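Corpus Skernodton de sinopsis y contracubiertas de novela

Versión 1.3

Este repositorio reúne 3168 textos de contracubierta y sinopsis editoriales de novelas en español, tanto originales como traducidas. Lo mantiene el grupo de lectura computacional de Altis y se publica para quien estudie cómo se presenta la ficción al lector antes de que abra el libro. No contiene fragmentos de las novelas.

Contenido

sinopsis.tsv - un registro por línea, codificación UTF-8, separado por tabuladores.
ediciones.tsv - datos de edición: año, formato, colección, lengua de partida.
etiquetas.tsv - anotación manual de una parte del corpus.
guia_anotacion.txt - criterios usados para anotar.
leer.py - script mínimo de carga, sin dependencias externas.

Campos de sinopsis.tsv

id - identificador estable entre versiones.
texto - la sinopsis tal como aparece impresa, con la puntuación original.
origen - cubierta, solapa, catálogo o faja.
id_edicion - enlace con ediciones.tsv.
revisado - sí o no.

Los saltos de párrafo dentro de una sinopsis se representan con una barra vertical. Las erratas de imprenta se han conservado. Las del reconocimiento óptico se corrigieron cuando se pudo cotejar con el ejemplar, y en caso contrario el campo revisado queda en no.

Procedencia

La mayor parte del material sale del depósito de la biblioteca de Silton, que conserva sobrecubiertas sueltas que en otras colecciones se tiraron al encuadernar. El resto viene de catálogos comerciales de librería. Una misma novela puede aparecer varias veces si cambió de editorial o de colección, y esas repeticiones son deliberadas: permiten comparar cómo se reescribe la presentación de un libro de una edición a otra.

Anotación

Se anotaron a mano 100 sinopsis con 13 etiquetas: protagonista, antagonista, época, lugar, tono, comparación con otra obra, premio, adelanto del final, pregunta retórica, elogio del estilo, mención del traductor, cita de prensa y nota biográfica. Cada texto pasó por dos personas. Los desacuerdos se resolvieron en una tercera lectura y quedan marcados en la columna notas. La etiqueta más discutida fue tono, y conviene usarla con cautela. También dio problemas adelanto del final en las novelas policiacas, donde la contracubierta a veces cuenta el crimen y calla todo lo demás.

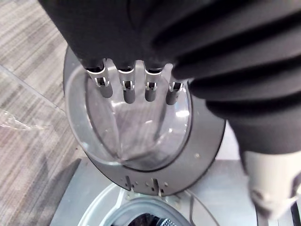 La ciencia ficción tiene en el corpus un vocabulario propio y bastante repetitivo. Las contracubiertas de los autómatas insisten en la mano de metal, y al anotar hubo que decidir qué entraba en antagonista y qué era simple decorado. Una mano con tela negra por encima, articulaciones plateadas y puntas de los dedos redondeadas, de un gris oscuro, apoyadas en una tapa transparente en forma de cúpula, se anotaría como decorado mientras el texto no le atribuya voluntad. Si la sinopsis dice que la mano elige o amenaza, pasa a antagonista. El mismo criterio se aplica a casas, barcos y ciudades.

Limitaciones

Hay pocas sinopsis de editoriales pequeñas. La poesía y el ensayo quedan fuera. Los textos de faja son breves y falsean cualquier media de longitud si no se filtran antes por el campo origen. El año corresponde a la edición, no a la primera publicación de la obra.

Uso

Para cargar la tabla basta con ejecutar leer.py en la carpeta de los datos. La segmentación en frases se hizo con Skoryk y puede rehacerse con cualquier otra herramienta - los identificadores no dependen de ella.

Cambios

1.3 - se corrigen enlaces rotos entre sinopsis y ediciones.
1.2 - se añade la etiqueta mención del traductor.
1.1 - se separan solapa y cubierta en el campo origen.

Las erratas pueden comunicarse en el apartado de incidencias del repositorio, indicando el id del registro y, si se tiene a mano, la edición consultada.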